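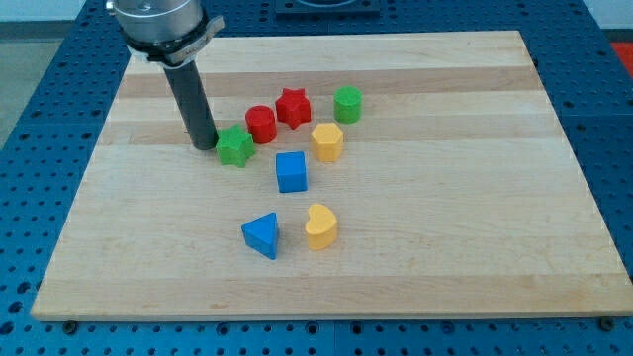 Pushing blocks about is no use to anyone who wants the washing-up done, a reader wrote under our previous report on the Wovham trial, and a supplier that charges for a chore should be able to show the chore. Several others made the same point in shorter form. The results released by Grilta give them part of an answer, and a fair amount to argue with.

May 22, 2026
By our technology desk

Grilta has published results from the first stage of its household and shop-floor trial at Wovham, where a robot arm running the company's Cerkura control software attempted a set of small jobs under timed conditions. Of 839 attempts logged, 515 were completed without a person stepping in. That is a little over three in five. The company describes the figure as a baseline and has set no target for the next stage, which is due to start in July.

The jobs fall into two groups. The larger, with 380 attempts, consists of moving wooden shapes across a board with a single rod in place of fingers. The rest are divided between wiping a worktop, facing up goods on a shelf, folding a hand towel and clearing cutlery into a tray. Each attempt began with a typed instruction in everyday words, such as "put the green star next to the yellow one" or "bring the tins to the front". The software was given no list of positions and had to work from camera views.

The block task takes up so much of the total that it affects how the overall figure should be read. Grilta's own breakdown shows that it had the highest completion rate of any job in the set, and that the towel had the lowest. The company has not published completion rates for the individual chores, only their order. From best to worst these were blocks, shelf facing, wiping, cutlery and towel. A shop considering the system for shelf work therefore cannot work out from the report how it would have done on shelves alone.

Asked about this, Grilta said the separate rates would be released after the second stage, when each chore will have been attempted often enough for the comparison to hold. It declined to say what number of attempts it considered enough.

Why blocks are in the trial

A rod cannot grip. It can only push, and an object that is pushed off its centre will turn as well as slide. A cylinder tends to behave differently from a star under the same push, and a block that meets a second block passes some of the movement on to it. The arm has to go round to the correct side, make contact, push a short way, look again and correct. Very little can be planned in full beforehand.

The same kind of correction is needed when a jar is nudged into line on a shelf or crumbs are drawn towards the edge of a worktop. Grilta's case is that if the software cannot recover from a block that turns the wrong way, it will not recover from a jar that does. The blocks also do not break, stain or need washing between attempts, so many can be run in a day at low cost.

The case has limits. Painted or coloured shapes on a plain wooden surface are easy to tell apart. A kitchen worktop has shine, shadow, steam and objects partly hidden behind one another. The shapes are rigid, and most of what goes wrong in housework involves things that are not. The towel results appear to bear this out, although without the figures it is hard to say by how much.

What went wrong

The report sorts the failed attempts by cause. The most common was running out of time. The limit was the same for every job, and the average completed towel fold took almost 80 seconds, against a much shorter time for the shelf. Grilta accepts that a single limit penalised the slower tasks and says that the next stage will set one for each job.

The second cause was contact with the wrong object. On the board this usually meant that the rod caught a neighbouring shape on its way round. On the shelf it meant that a packet behind the intended one was moved as well, leaving the row straight but a gap at the back. Assessors marked this as a failure. A shop assistant might not have, and Grilta says it is reviewing the rule.

The third was misreading the instruction. Most of these cases involved words for position that depend on where the speaker is standing, "left of" and "behind" in particular. The software takes them from the camera's point of view. A person at the other side of the table does not. When the wording was changed to name a nearby object, as in "on the same side as the sink", misreadings fell, though the report gives this as a remark in the text and offers no table.

A smaller group is listed as "stopped by operator". These were attempts in which the person supervising pressed the stop button before the limit was reached. The report counts all of them as failures, including those where the arm might have recovered. There were no injuries. One plate was broken in the cutlery task, having been left in the tray by mistake.

Speed and supervision

Completion rate is only one part of whether a machine can take over a chore. The trial was supervised throughout, with one person to each arm, and the objects were put back by hand after every attempt. That time is not included in the timings. For the shelf task in particular, setting the tins out of order again took the supervisor longer than putting them in order would have done. This is normal for testing and says nothing either way about use in a shop, but it does mean that no labour saving can be claimed from the first stage. Grilta has claimed none.

The arm was also bolted in place. Goods and cloths were brought within its reach. A version that moves between aisles or rooms is mentioned in the report's closing section as later work, without a date or a price.

An outside check

The logs from the first stage have been passed to the test house at Chiang, which will repeat a sample of the attempts on its own arm with its own objects. Its brief covers the blocks, the shelf and the wiping task. Towels are left out at this point. Chiang will use the same typed instructions, in some cases with the words put in a different order, and will publish its rates for each job separately.

This is the part of the programme most likely to be useful to buyers. A system tested by its own maker, in its own room, on objects it has met before, will usually do better than the same system elsewhere. The size of the drop matters more than the starting figure. Chiang has said that it will report attempts stopped early as a group of their own, so that they are no longer mixed with the rest.

For the second stage at Wovham, Grilta plans to reduce the share of block attempts and add two jobs, loading a dishwasher rack and hanging garments on a rail. Both need a gripping hand, so the rod will be kept for the board only. Supervisors will be allowed to watch from outside the work area, and the instruction set will be widened to include requests with two steps, for example clearing a space and then wiping it.

The company says Cerkura is not on sale for household use and that it is taking enquiries from retailers for supervised trials only. Terms for those trials have not been made public. The full report, with the order of results by task but without the separate rates, can be requested from Grilta in writing.

We use cookies to remember your settings and to see which pages are read. By continuing to use this site you accept this. Manage your choices in Cookie settings.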